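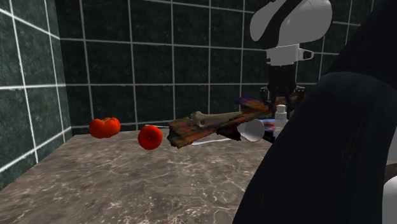 Buy the simulator time first and the arm last, Yurani Agudelo told me before I'd even gotten my coat off. She said it again on the way to the coffee machine, in case I'd missed it!

I'd gone to see her at Dikia because I'm trying to put together my own equipment budget and, well, I had a spreadsheet with one giant number at the top and almost nothing under it. The giant number was the arm. She laughed at that (kindly).

"Everybody starts there," she said. "Then you ask them what they've put down for grippers and they go quiet."

Dikia does most of its early work in rendered kitchens, with a marble counter, green tile and a bunch of stuff to reach for. Agudelo's team got 7 months out of that before a purchase order went anywhere, and she'd do it the same way again. The computers weren't free, of course. She set aside $3,000 for extra graphics hardware and went over it by December.

"I was annoyed for a week," she said. "But I'd have been a lot more annoyed with an arm we couldn't mount."

Mounting is her big subject, by the way. We spent half of lunch on it. She had asked two suppliers for quotes, Assefa and Fluruvetti, and only one of them had a line for the stand. The other quote looked cheaper until she added a base, a spare set of fingers and freight. I wrote "FREIGHT" in my notebook and underlined it. 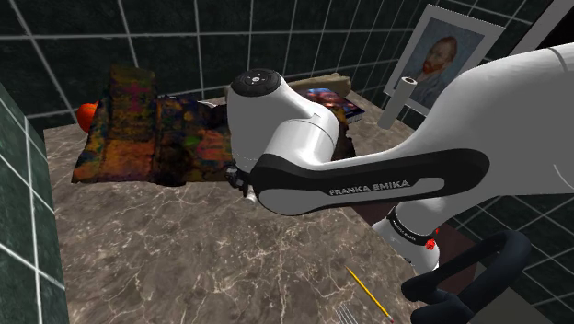 Leasing deserves a harder look than most small shops give it, according to Darius Neagu, who joined us for dessert and disagreed with nearly everything. He thinks a year's lease would have taught them more than the simulator did, cloth especially.

"Cloth, fine, I'll give him cloth," Agudelo said. "Put down that I said fine."

They do agree on service. Neagu wants a figure in the budget for every year you plan to keep the machine, and she keeps $2,000 a year set aside that nobody is allowed to spend on anything fun. Training hours go on their own line too. Hers came to 53 for the first year, and I had a zero in that box.

I asked what she'd cut if the total had to come down. The second workstation, she said, and maybe the nicer table. She wouldn't touch the spare fingers.

My spreadsheet has eleven more rows than it did that morning, and I still need to call Assefa about the stand.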